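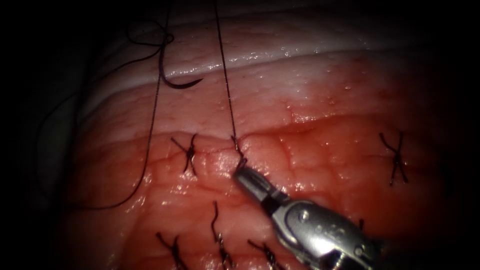 Laboratory Diary, Ernden Surgical Automation Group
March 11, 2021
Entry by Thu Trình

The suturing trials continued today under the revised protocol. Ms. Chaudhry operated the controller and Mr. Thaler kept the trial log. I reviewed the labels.

The work concerned the pull-through step, in which the instrument holds the thread where it leaves the tissue and draws it tight. The method divides each stitch into 4 phases, and this is the phase on which the Kiều model has been least reliable. The thread is thin and dark, and the wet surface throws back bright spots of light that the model has at times read as part of the strand. A kink close to the jaws, of the kind recorded today, makes the estimate of thread direction worse. The second, longer strand with the needle hanging from it is a separate difficulty. It lies to the left of the held thread, it forms a loop near its upper end, and the tracker must not confuse the two.

Dr. Doležal asked that every trial be labeled by two readers working apart. Of 200 short clips now in the set, 129 have both labels. The remainder were assigned to Ms. Sầm and me, and we expect to finish before the Clandport visit in May. Where the readers disagree, the disagreement is nearly always over the moment at which the thread should be called taut. I proposed that we mark an interval in place of a single moment. Dr. Doležal agreed to try this on a small portion first.

The dark margins of the view were discussed again. Mr. Thaler wishes to crop them before training. I would prefer to keep them, as the long strand can still be followed faintly into the shadow on the left, and a surgeon would use that information. The question was left open.

A further point for the methods section: knots already placed must be given their own class. Their crossed tails resemble short pieces of loose thread, and the earlier Goltier labels made no distinction between them.

Controller settings were saved at the close of the session. I am to send the revised label guide to Ms. Sầm tomorrow morning.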